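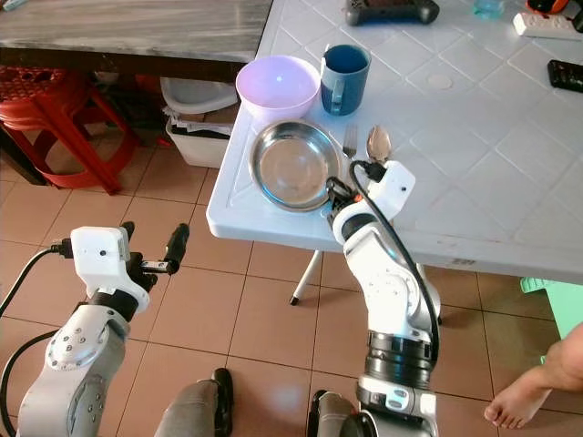 March, open day, written up the same evening with my shoes off

Well, that was a long one, and a good one! The Brakham people came first, a little before 10, and the Tondanmont school group right after lunch, so we had hardly any quiet time in between (I ate my sandwich standing up). The sign-in sheet says 39 visitors, which is more than last time and about as many as our floor can stand.

We kept to table setting for the morning, as agreed. Plate first, then fork, then spoon. The plate is still the hard one – it's shiny, the rim is low, and the fingers have to come in very flat. I let people try driving the arms themselves after the second run, and they loved it, the grown-ups even more than the kids. One lady from Brakham asked whether it could learn to put the fork on the correct side for her mother-in-law, and I said we'd need a lot more data for that.

For the afternoon we moved on to tidying up from the floor, and I'm so glad we did, even though it meant working in among the kitchen things.
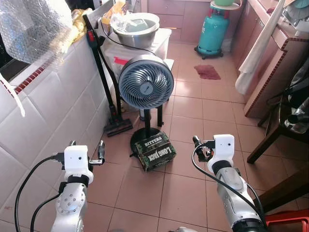

The box task gets a much better crowd than the plate does. Everybody has picked up a box off the floor, so everybody has an opinion! The question I heard most was why it goes so slowly, and I think next time we should say at the start that we set the speed low for visitors, and then let them enjoy it.

Notes for whoever sets up next:

Logging stopped once, in the afternoon, when the buffer filled at 2048 entries. Restarted it and lost nothing that matters, but please raise the limit.

Left gripper cable wants another look. I retaped it at lunch and I don't love my own tape job.

Kashyap would like the recordings by the end of the month. I have 74 episodes saved, 3 of them too short to be any use.

Biltau asked about a visit of their own in the fall – I said yes, gladly, and that we'd write to them with times. Still to do.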